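Brasedeo Neighborhood Garden and Supper Club
Minutes of the July general meeting
Posted in July by Caroline Rweyemamu, minutes secretary

The meeting got going at 7:10 in the evening, a little behind time, as several people were still finishing Fuseini's peanut stew and it seemed unkind to hurry them. Fuseini Bonsu was in the chair. Apologies came from the Kariuki family, who are away visiting grandparents and send their love to everybody.

1. Last meeting's minutes
Accepted with one correction. The plum tree by the Vanditz Street gate is a damson, and I have been told so very kindly by four different people.

2. Water
We had a long and good-natured talk about the hose. The far beds are 70 feet from the faucet and our present hose does not get there, so whoever has the evening watering ends up carrying cans back and forth, which is hard on the knees in this heat. Fuseini had priced a longer hose and also a second rain barrel. After some back and forth (and a short detour into whether tomatoes like being watered at night - opinions differ, and strongly) we agreed to buy the hose now and look at the barrel again in the fall.
Action: Fuseini to buy the hose before the next work morning.

3. Money
We have $600 in the account after paying for the new compost bins. Plot fees are still owing on 9 plots. Caroline will send a friendly note around, and anyone who is finding the fee difficult this year should please just have a quiet word with either of us. We would much sooner keep you than the money.

4. The harvest supper
Everyone is looking forward to this one! We will hold it at the long tables under the Loteo Hall awning again, starting at 5:30 so the little ones can eat and still get home for bed. Dishes will be shared as usual. There was a request for fewer zucchini breads than last year, when we had 11, and a counter-request from those of us who happily took the leftovers home. It was left to people's consciences.

Please label anything with nuts or dairy, and bring your own plate and fork if you can. Music was discussed, and the fiddle players are willing as long as somebody saves them some pie.
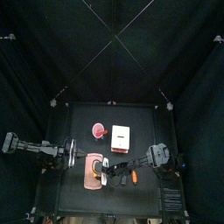 5. Slugs
A great deal of feeling in the room on this. Copper tape, crushed eggshells, beer traps and going out with a flashlight all had their supporters. We did not reach agreement, but several of you will be trying different things on your own plots and telling us how you get on in August.

6. Any other business
The shed key has been found in a watering can and is back on its hook. A blue cardigan was left at the last supper and is at my house, washed and folded.

The meeting closed at 8:45, with warm thanks to Fuseini for the stew.

Recent items
June minutes
Plot fees and how to pay them
Damson jam, two ways
Work morning sign-up

Contact the minutes secretary | © Brasedeo Neighborhood Garden and Supper Club | Back to top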